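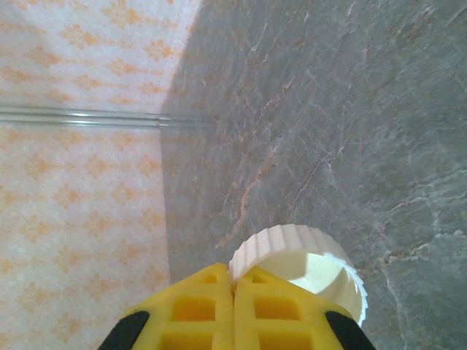
White ribbed cap

The Lirketti Cupboard Turntable by Skunar

If your vitamin cupboard is anything like ours used to be, you will know the feeling of reaching to the back for the cod liver oil and bringing half the shelf down with your elbow. We lived with that for years (and with three open tubs of the same zinc, bought one after another when the last had gone missing behind the flour). The Lirketti is a low, round, turning tray that sits on an ordinary kitchen or bathroom shelf, and you give it a little push with one finger and everything at the back comes round to the front. It's a very old idea, and we have simply tried to make a nice solid one.

The tray is 206 mm across, so it fits the narrow wall cupboards that a full-size turntable won't go into. The outer lip stands 40 mm high, enough to stop a tall bottle from walking off the edge when somebody spins it too hard, and somebody always does! Inside there are 4 dividers that lift out, so you can keep the morning things together and the now-and-then things together, or take the lot out and stand your jam on it. We don't mind.
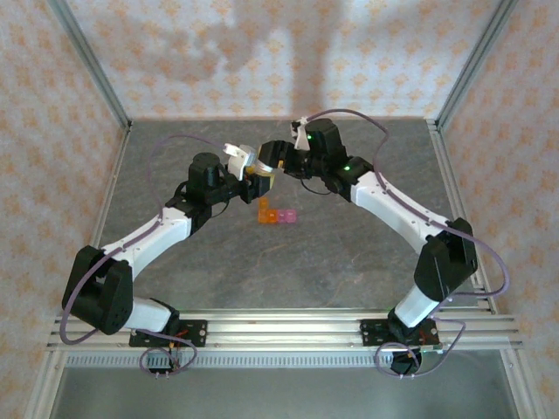

Kartini Sumampouw wrote to us that she had bought one for her tablets and then gone back for a second to put her spices on, and that her only grumble was the dividers being a bit stiff on the first day. They do ease with use, and a dab of washing-up liquid along the slots will help them on their way.

The bearing underneath comes from the Tedesco workshop, where Amedeo D'Amico has been fussing over small turning parts for longer than we have been selling trays. He sent back our first drawing with a good deal of red pencil on it, and the tray is much quieter for his trouble. The first run was 3000 pieces, all in the plain cream finish we call Datura, and we have now added a soft grey for people with darker shelves.

While you're filling it, do have a look at what you've got. Put the caps back on firmly, check the dates, and peel the last scraps of foil off the rims so the lids can close down flat. Keep each product in the bottle it came in, too, as the label is the thing you'll want when you can't remember how many to take.
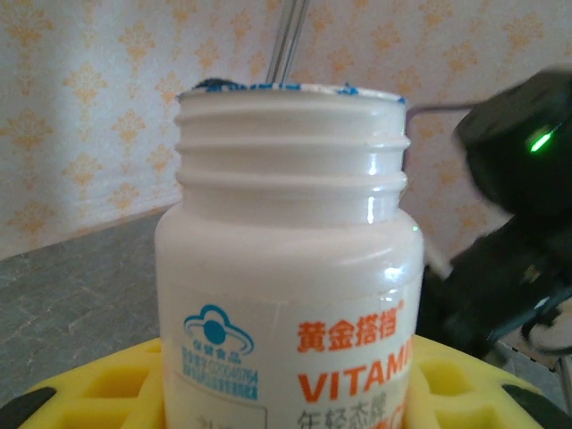

Cap off, with blue bits of foil seal still on the rim

One word on safety, as a turning tray makes things easier to reach for everybody, small people included. Please put it on a high shelf or in a cupboard that locks if you have children at home or visiting. Tall bottles are happiest in the middle, with the short, squat ones round the outside where you can read them.

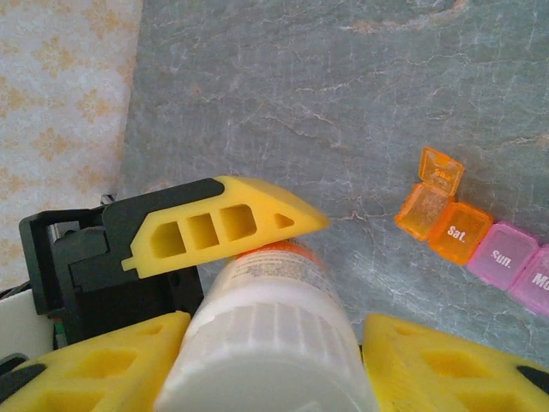

Cleaning and care

Lift out the dividers and wash them by hand in warm, soapy water. Wipe the tray with a damp cloth and dry it well, but please don't soak it or put it in the dishwasher, as the bearing won't thank you. If it starts to squeak, write to us and we'll post you a new bearing with a little sheet of instructions.

In the box: one tray, the set of dividers, four spare rubber feet.
Colours: Datura cream, soft grey.
Page last updated 22 Jul 2022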